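Rent-to-own housing agreement

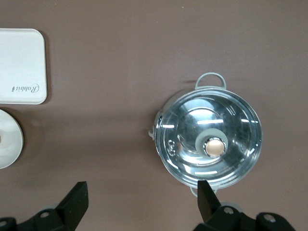

A rent-to-own housing agreement, also called a lease option or a lease purchase, is a contract under which a tenant rents a home for a set period and may, or must, buy it before that period ends. It is used mostly for single-family houses, townhouses and condominium units. It combines two dealings that are normally kept apart: an ordinary residential lease and a contract about a future sale.

Types

In a lease option, the tenant pays for the right to buy the home at a later time. If the tenant chooses not to buy, the right runs out and the tenant moves on or signs a new lease. The owner, for the length of the option, may not sell the home to someone else free of that right.

In a lease purchase, both sides are bound. The tenant agrees at the outset to buy, and the owner agrees to sell, on or before a stated date. A tenant who cannot get a mortgage by then may be in breach of contract and may be sued, depending on the wording and on local law.

A third form, the land contract, is sometimes grouped with these but works differently. The buyer takes possession as a buyer from the first day and pays the price to the seller in installments. The seller keeps the legal title until the last payment, or until another point named in the contract.

Payments

Most agreements have three kinds of payment. The first is the option fee, paid at signing and usually not returned. The second is the monthly rent. The third is the rent credit, a part of each month's rent that will count toward the purchase price or the down payment if the sale goes through.

As an illustration, a tenant may pay an option fee of $2000 and rent of $725 a month, of which $64 is credited. After 12 months the credits come to $768. If the option fee is also credited, the tenant has $2768 toward the purchase. If the tenant does not buy, both amounts normally stay with the owner.

Lenders do not always accept the full rent credit as part of a down payment. Many will count only the part of the rent that is above the market rent for a similar home, and will ask for an appraisal and proof of payment to show it.

Price

The purchase price may be fixed at signing or set later by appraisal. A fixed price favors the tenant if values in the area rise and the owner if they fall – although under a lease option the tenant can decline to buy in a falling market. Where the price is set later, the contract should name who picks the appraiser and who pays the bill.

Repairs and upkeep

In an ordinary rental, the owner handles major repairs. Rent-to-own contracts often move some of this work to the tenant, such as lawn care, small plumbing jobs and appliance repair. Some go further and include the roof and the furnace. Courts in many states will not enforce a clause that frees a landlord from the basic duty to keep a rented home fit to live in, whatever the contract says.

Property tax and insurance on the building normally stay with the owner until closing. The tenant carries a separate renter's policy for personal belongings.

Risks

The main risk for the tenant is losing the option fee and the credits. Some contracts cancel the credit for any month in which rent is late, and some cancel the option after a single missed payment. There is also a risk on the owner's side of the title. If the owner stops paying an existing mortgage, the lender may foreclose, and the option may be wiped out. Recording a memorandum of the option with the county gives notice to later buyers and lenders, but does not put the option ahead of a mortgage that was recorded first.

Owners face the risk of damage, of slow removal of a tenant who claims an ownership interest, and of being held to a price that is below the market at the time of sale.

Example of a local program

The Brikitville program was set up by the developer Wivau for a group of townhouses that had not sold. Each contract ran 4 years and allowed the tenant to buy at any point after the first. Ga-eun Yeo, who drafted the contracts, used a single form with the price printed on the first page. A later project by the same firm, Galtesura, dropped the rent credit and charged a lower rent in its place.

See also

Lease
Land contract
Option (real estate)
Right of first refusal

Comments (3)

Sang-wook Baek
The part about recording a memorandum was useful. Our county wanted it notarized, so check before you drive down there.

Ye-ji Won
Does the rent credit go away if the owner sells to another landlord halfway through? Mine says the contract "binds successors" but I don't know if that covers it.

Jae-in Tak
Ye-ji – that wording usually means the new owner takes over the same terms, credits included. Have a lawyer read the whole thing though, and keep every receipt.

27 shares | 3 comments

Last edited 11/21/20 | Contact the editors | Copyright and reuse | Back to top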